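**Is a Siltine office tower worth 60 bucks?**

**rhinds92:** Guy at Vollatano Surplus wants $60 for an old tower, no cooler. He swears it only needs paste and a fan. Worth it for a file server?

**hattori_k:** "Only needs" is doing a lot of work there. Did he power it on in front of you?

**rhinds92:** No. He said it ran fine in February.

**grommet:** Mine ran fine in February too. I'd pay it though. Those old cases come apart without a screwdriver, and that's worth something.

**hattori_k:** Disagree. Plastic latches get brittle. I paid Hakach $2 for a spare and it snapped the first day. Rhys, what are you putting in it?

**rhinds92:** Two drives, maybe. Shop pics:

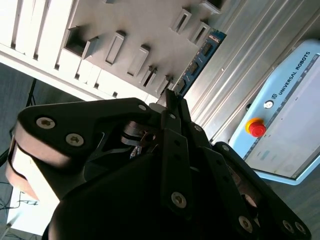
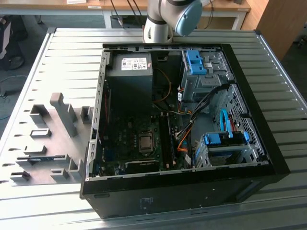
My budget is 200 all in, and I'd like most of that to go to storage. I don't buy the "just add a fan" line either, but a cooler is cheap. The blue clips on the drive bays look usable to me, and the hard drive is already latched in.

**hattori_k:** Looks usable, sure. A photo won't tell you if the board boots. I wouldn't trust that hard drive with a grocery list.

**grommet:** So offer 40 and wipe the drive.

**hattori_k:** Offer 40 after it posts. With a cooler on it, please.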